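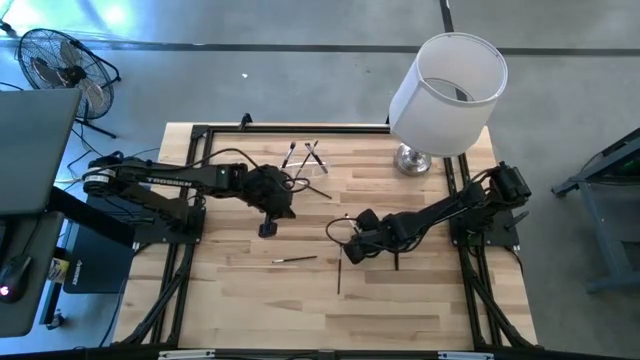

About Plendora

Plendora supplies technical papers and archival board to print shops, framers and small museums. The company was set up to fill orders too small for the mills and too specific for general stationery dealers. It still works that way.

Stock and cutting

The catalog lists 1,284 items by weight, fiber content, surface and grain direction. Sheets are held flat on steel racking and acclimated before cutting. Cut sizes are held to the tolerance printed on the order form. Orders under 15 sheets are packed flat between boards; larger orders ship on a skid. Rolls are sold by the full roll only.

The Zotska line covers unbuffered cotton papers from 300 gsm upward. The Urrego line covers buffered board for mounts, folders and box making. Items outside both lines are ordered from the mill on request, with a lead time of about 6 weeks.

Testing

Each incoming lot is checked for pH, caliper and moisture content. Results are filed by lot number and sent with the shipment when the customer asks for them. Lots that fall outside the stated range are returned to the mill and are not sold as seconds.

Company

Plendora is privately owned. Sabina Malý is the managing director and also handles mill contracts. The Grekisside warehouse holds all stock and is open for pickup by appointment. It closes for inventory during the first half of August, and orders placed in that period are processed in the sequence received.

Sample sets are available to trade accounts. Account forms can be requested from the sales office.

Page last revised December 30, 2019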